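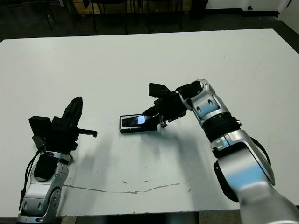
3.2 Work surfaces and cleaning time in shared staff rooms

The second part of the study dealt with the surfaces on which staff at the Reststead and Drindley sites eat, sort mail and fill out shift forms. Earlier work on shared rooms has looked mostly at noise and seating. Tables have received less attention, although they are the item that staff mention most often in complaints. Over 7 weeks beginning in August, cleaning logs were collected from both sites and checked against the supply records kept by Laiba Soomro. The logs yielded 2867 usable entries. Entries without a start time were left out.

Cleaning time differed more between shifts than between sites. Night staff spent longer on each table, and the logs suggest that they also moved chairs and bins before wiping – a step the day staff often skipped. 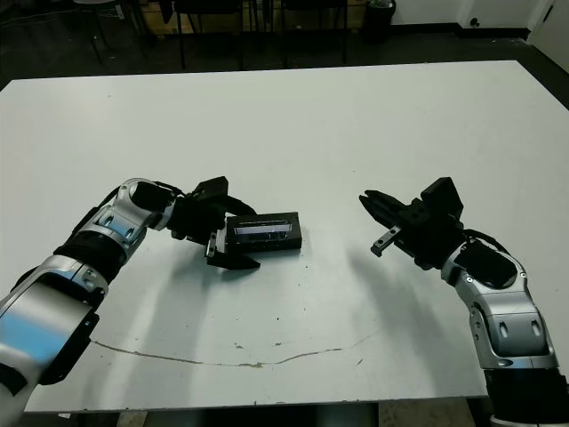

Reading time for this section: 3 minutes

Staff were also asked to rate how clean a table looked before and after wiping. Of the 96 people who returned the form, most gave low ratings to pale tables even when the log showed a recent cleaning. The same pattern was reported in the Omoregie survey of school lunchrooms, which used a longer form and a different scale.

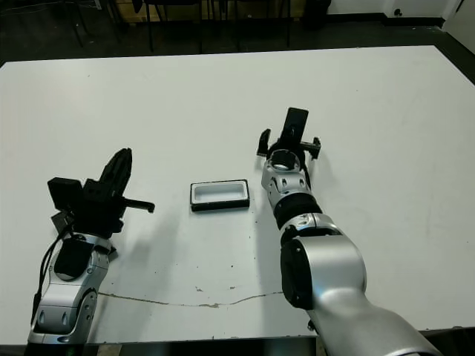 Color appears to shape these ratings more than age or finish. Dark tables at Drindley were rated as clean well into the afternoon, while pale ones at Reststead drew complaints by midmorning. Part of the effect may lie in contrast with the rest of the room. A large white table with a flat, matte top, set against a dark floor as in Figure 3, stands out at once, and a person entering is likely to look at the table first. Wundari, which supplied the replacement tables, offers the same model in gray, and both sites have asked for it in the next order.

Tatiana Doležal coded the written comments. Many concerned crumbs and cup rings, and a smaller group concerned the smell of the cleaning product. Comments on smell are treated separately in Section 3.4.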